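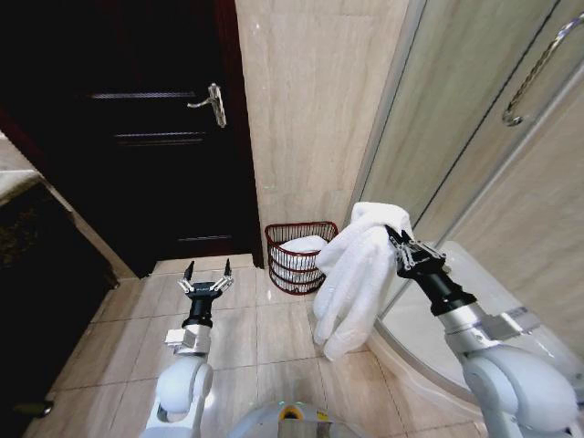
Two new grippers on the bathroom round

We've had a grand few weeks with the arms! The Drovasora fingers went on in September, and we have now put them through 200 towel picks alongside our old Parkomden pair, all in the same bathroom with the curved shower. Towels are lovely things to test with, because they never hang the same way twice and a fold near the edge can slip out of a wide finger before you've noticed.

The thin fingers are a real step up. They get under a single layer of cloth far more often, and the arm can carry a towel high without the pinch creeping. The old pair still wins on thick bath mats (we were a bit sorry about that, but there it is), and swapping between the two takes 8 minutes once the Chou controller has been told which is fitted.

Wire baskets have been the other big job. Reaching down past the rim with one arm while the other keeps clear is fiddly, and a thin bag liner gives the fingertips very little to push against, so we've slowed the last bit of the reach right down. 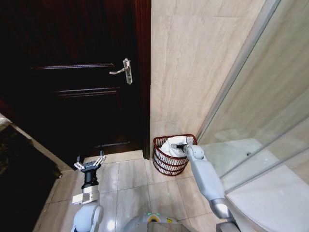

What we're trying next

The Drolteo head camera arrives soon, and we'd love to see how it copes with shiny glass and pale tiles. We'll run it for 4 days with each pair of fingers and share the results in the next issue. If you have a basket or a towel that beats your own gripper, do write in and tell us!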